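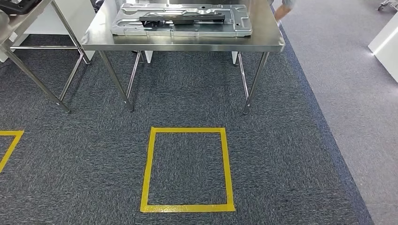 Weltstead Floor Zone Kit: marked standing squares for mobile robot work cells

Last updated: 25 Jul 2021
By the Weltstead product desk, Getville

The Floor Zone Kit is a set of yellow floor tape, a cutting guide and a short method for placing it. It is made for laboratories that study how a mobile robot should stop before a work table. Each table receives one closed square on the floor, in front of the table legs. The robot must stop with its base inside the square before the arm begins to work.

The method comes from our study in February at the Prutbridge test room. We compared two ways of stopping. In the first one, the robot used only its map. In the second one, it used the map for the travel and then the head camera for finding the tape corners. We made 500 approaches with each way. With the map only, the base was fully inside the square in 448 approaches. With the corners added, it missed the square 31 times.

Most of the misses happened when the robot came to the table from the side and saw only one corner. For this reason the present version of the method asks for two visible corners, and otherwise the robot goes back and tries again. We did not yet repeat the full study with this rule.

The tape is suitable for carpet tiles and smooth floors. Press the corners well, because they are the first place where creases appear. One roll is 67 meters long. The cutting guide works with any Phillips knife of the small type, which is not included.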